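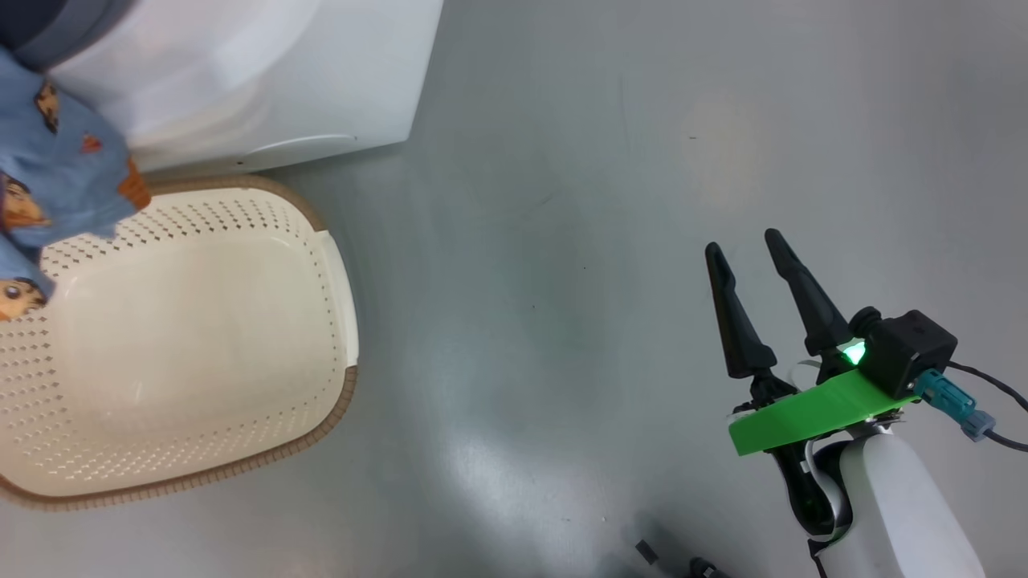 La goma de la lavadora huele a acequia y ya no sé a quién rezarle. He probado el vinagre, el bicarbonato y los dos a la vez, con lo que conseguí un volcán de colegio y el mismo olor. Llevo siete años de alquiler y todos los pisos han tenido su perfume, pero este se sube a las toallas y me acompaña al trabajo. Vivo además con un suelo gris liso como ese, que disimula la pelusa de maravilla, así que tardé meses en sospechar que el filtro existía. Lo abrí. No voy a entrar en detalles, que hay gente cenando. ¿Qué hacéis vosotros?

Escrito por: calcetin_impar

Respuesta de Tello
Dejar la puerta abierta después de cada lavado. Hilo resuelto, de nada.

Respuesta de marga_centrifuga
No tan resuelto, Tello. Yo la dejo abierta siempre y olía igual hasta que dejé de echar detergente como quien riega un olivo. Si te pasas, no se aclara todo y se queda debajo de la goma. Medio tapón. Y el suavizante, al armario de los errores.

Respuesta de Tello
Medio tapón y la ropa sale como entró, pero mojada. Uso Zevness líquido, unos 80 ml por carga, y en mi casa no huele nada.

Respuesta de marga_centrifuga
En tu casa no hueles nada tú, que es distinto.

Respuesta de calcetin_impar
Tomo nota de ambas religiones. Copio lo que tenía escrito en mi cuaderno de averías, por si sirve. 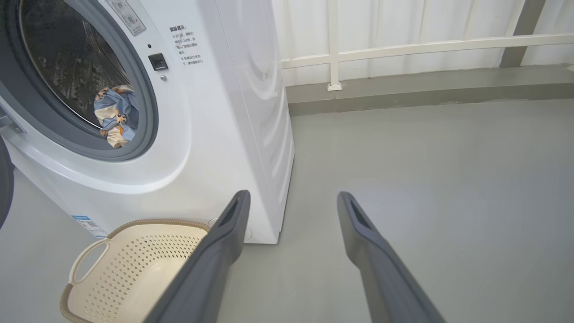
Tirnbridge, mayo de 2020

Primer intento serio. Trapo por todo el pliegue de la goma, levantándola con el dedo, y después un lavado vacío a la temperatura más alta. El manual dice que hay que hacerlo cada mes. El manual lleva en un cajón desde febrero, junto a las pilas gastadas. Mejoró cuatro días. Kyriaki Pappas, mi casera, sostiene que la culpa es del programa rápido, el de 59 minutos, porque lava en tibio y con prisas.

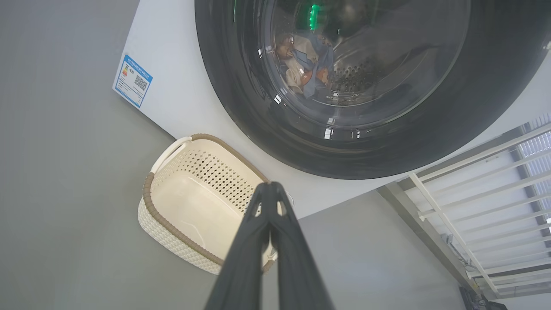

También sostiene que cargo demasiado el tambor, y ahí le doy la razón a medias: meto la ropa hasta que cierra, un criterio que me parecía científico. Ahora dejo un palmo libre. La factura del técnico que vino de parte de Clidemau fue de 36 euros por decirme lo mismo que ella, aunque con linterna.

Respuesta de old_percal
Tu casera sabe. Programa largo una vez por semana, con las toallas, y fuera el vinagre, que a la larga reseca las gomas.

Respuesta de Tello
Mi madre echa vinagre desde siempre y la goma sigue ahí.

Respuesta de old_percal
Enhorabuena a la goma. Yo cambié dos – y no eran baratas. Y tú, calcetin, mira el cajetín del detergente, que casi todos se sacan apretando una pestaña. Cepillo de dientes viejo y paciencia.

Respuesta de calcetin_impar 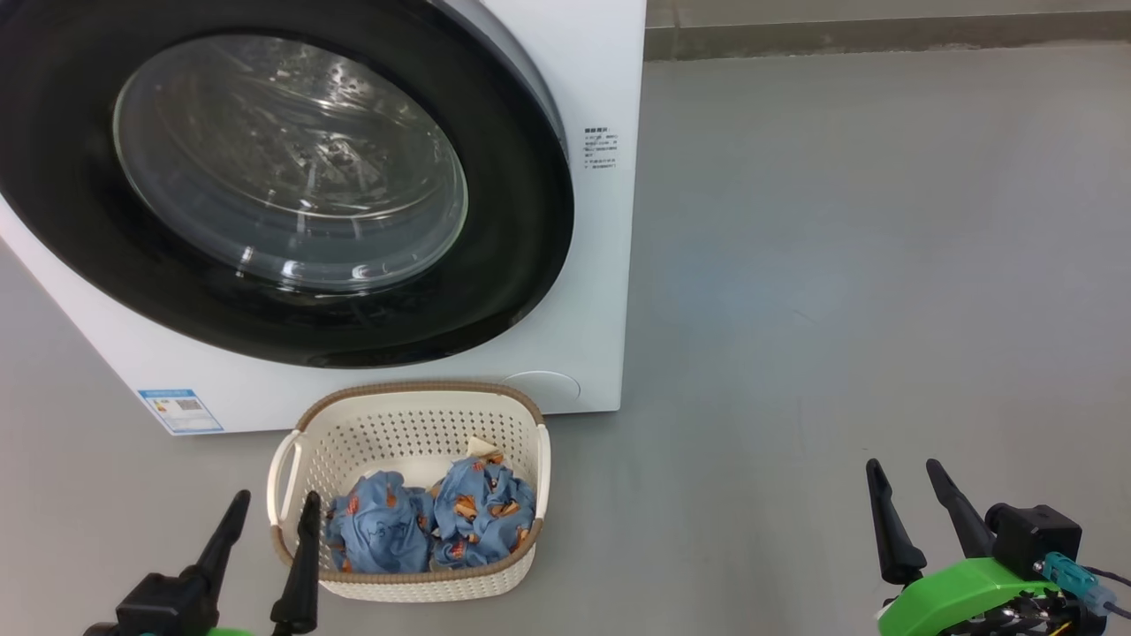 Puerta cerrada, justo lo que Tello no quiere ver.

El cajetín estaba peor que el filtro. Cepillado queda. Sigo sin fiarme del medio tapón, pero esta semana las toallas huelen a toalla. Si vuelve la acequia, reabro el hilo.

Respuesta de marga_centrifuga
Tres cuartos de tapón y firmamos la paz.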